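2.3 采购前的需求核对与预算编制

适用对象：准备为分拣工位购置机械臂、夹爪及配套器具的部门。本节须在填写采购申请单之前完成。已经拿到供应商报价的，请先把报价放到一边，做完第4步再看。

注意：供应商提供的演示视频不能作为选型依据。演示里的物件通常由对方挑选，形状规整，间距宽裕，灯光也是对方布置的。

步骤

1. 写清楚任务。用一句话说明从哪里取、放到哪里、由谁判断放对了。写不出这句话的，暂缓申请。“提升自动化水平”不算任务，我们收到过的申请单里，这一类占了不少，最后多半买回来一台没人排班使用的设备。

2. 列出物件清单。按材质和形状分组，至少包括以下几类：
硬质规则件（积木、木块）
球类，光滑的和带软刺的分开列
布料、毛巾等软质件
透明件和反光件（塑料袋、易拉罐）
已经变形的件，例如压扁的罐子
清单由实际操作的人填写，采购人员不要代填。

注：销售人员常说“一种夹爪全部覆盖”。请对方逐行在清单上签字确认。Negi 项目组做过这件事，对方签到布料那一行就停了，改口说要另配吸盘。

3. 核对夹爪与开口的尺寸。如果放置端是带圆孔的箱子，量圆孔直径，量最大物件的外径，再量夹爪张开后的外宽。三个数写在同一张表上。软刺球按自然状态量，不要用手捏着量。

小心：报价单上的“最大行程”是两指之间的开度，不含手指本身的厚度。按行程去配开口，夹爪很可能进不去孔。

4. 编制预算表。机械臂本体只是其中一行，下列各项单独列出，不得并入“其他”：
夹爪及备用指垫
控制器、线缆、急停按钮
固定相机、支架和照明
工作台、料盘、收纳箱
安装调试及差旅
操作人员培训
第二年起的维保与软件授权
Clamodton 方案的首轮报价里没有最后一项。Archana Rajput 去信追问后，对方补了一份附件，授权费按年收取，且不保证续约价格。凡是报价单上写“首年赠送”的，一律按收费计入第二年预算。

5. 核对台面面积。把料盘、放置箱、支架和线缆走向按实际比例画在纸上，再画机械臂的活动范围。两者重叠的地方要能解释。料盘贴着放置箱摆放，取放路径最短，但靠箱子一侧的物件可能不好下爪，样品测试时要专门试这一侧。

6. 要求带件测试。由我方装箱，寄往供应商或在我方现场进行。测试规则如下：
(1) 物件混放，不得预先摆开。
(2) 连续抓取100次，中途不得更换夹爪，不得人工整理料盘。
(3) 失败也要记录，包括空抓、掉落、一次夹起两件、卡在孔口。
(4) 全程录像，不接受剪辑版本。
供应商如果提出“先用标准件热身”，可以，但热身成绩不写进报告。

注：Caltevero 在回函中称其系统成功率“接近百分之百”，没有说明物件种类和样本数。Kamlesh Pandey 的批注只有四个字：请附数据。截至本版定稿，尚未收到。

7. 估算人工节省时，把看护时间算进去。机器卡住要有人处理，料盘空了要有人补，指垫磨损要有人换。目前见到的回本测算几乎都按无人值守计算，本手册不采用这种算法。测算表见附录第131号表格，空着看护时间一栏的，财务会直接退回。

8. 至少取得3家报价，配置写成同样的条目再比较。总价最低的一家如果缺项，按另外两家的较高价补齐后重新排序。

9. 考虑租用或分期。没有做过同类任务的部门，建议先租一套，租期满后再决定是否购买。租约里写明谁承担运输损坏，谁负责拆装。Renov 的标准租约把这两项都算在承租方头上，签之前务必改掉。

小心：不要为了赶年度预算截止而跳过第6步。六月那一批申请里有两份跳过了，补测之后都改了夹爪型号，差价由部门自行承担。

10. 提交材料。任务说明、物件清单、尺寸表、预算表、测试记录和录像放在同一个文件夹内，交 Archana Awasthi 初审，Wai-kit Fu 复核。缺测试记录的不进入复核。

本节修订：2019年8月。修订内容为第6步测试规则及第9步租约提示。

图2-3 混放料盘与三只带圆孔的木箱，箱面分别为红、蓝、浅黄色。料盘内有布料、软刺球、积木和压扁的罐子，夹爪悬于箱子上方。

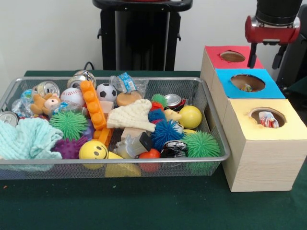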